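Search this forum Advanced search Go

Toy returns bench going over to arms – what happened at your place?

packbench42
They told us in August that the sorting bench at Stelham is getting gripper arms from Skirnari. Returned toys, mixed lots, one at a time into bins. There are 30 of us on returns. Has anyone been through it?

horkport_nights
Yes, at Horkport. No one was let go, but the job changed. I used to sort, now I look after three arms and clear the stops. Less lifting, more standing and watching. I find the shift longer for it.

tealady3507
Disagree with that. My wrists are better than they have been in years. The dull part went to the machine and I got trained on the checks.

horkport_nights
Did they put your grade up for the training? Ours stayed the same.

tealady3507
No, fair point. Still asking.

packbench42
Thanks both. How is it with odd shapes? Ours are all sorts, animals mostly.

binrunner
Slow but steady here. We run up to 42 items between stops on a good day. Soft toys are worse than hard ones. Get your hours and grade in writing before it starts – we didn't, and the rota changed twice.

tealady3507
Agree on the writing part. On shapes, our bench does toy animals into a blue bin. Lion and pig in, blue duck in the gripper:

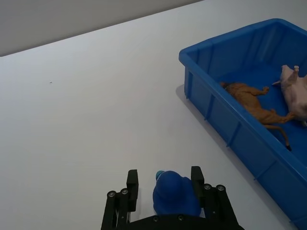

Re: Toy returns bench – rota and grades

packbench42
Starting a new heading for this part. Did your rota change before or after the arms went in?

binrunner
Both times after.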